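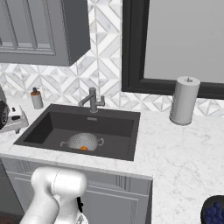
Furnberg collects examples for household robots. We have kept to that one line of work from the start: people drive a robot arm through ordinary kitchen jobs, and we record what the arm did so that a learning system can be trained on it. Most of our recording is done in simulated kitchens, where a colander in the sink can be put back to its starting place in a second and the same job tried again from a slightly different reach.

## What we make

Our main collection is called Pace. It holds 3877 recorded runs as of Jul 22, 2020, each done by a person and checked by a second one. Runs that fail are kept too, in a separate set of 500 -- several of our customers asked for them.

Sonby is the smaller and newer collection, begun in June. It covers sinks and worktops only, and will stop at 1000 runs.

## Who we are

Jussara Bittencourt runs the recording side and trains new operators. Cyril Ashworth looks after the kitchens, which means models, lighting and the placing of objects before each run. Operators work in pairs and swap seats every hour.

## Working with us

We take on requests for new jobs if they can be written down in a few plain steps. Samples from Pace are free to schools and universities. For anything else, write to the Duvia office and ask for Jussara.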